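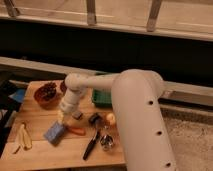

Finishing notes: hardwax oil on light tabletops

Clunura has changed the drying times for its clear oil, effective 2024-10-27. The first coat now needs 3 hours before buffing at normal room temperature and 40 percent humidity. Above 70 percent, leave it overnight.

Sand to 120 grit, vacuum, then wipe with a barely damp cloth to raise the grain. Finer grits close the surface and reduce uptake, which shows as pale patches on maple and birch. Apply thinly with a white pad. A 500 ml can covers two coats on most dining tables. Wipe off any oil still standing after 15 minutes.

The Farina matte version follows the same schedule but must be stirred again between coats. Lay used rags flat outdoors to dry. Old stock carries the previous times on the label.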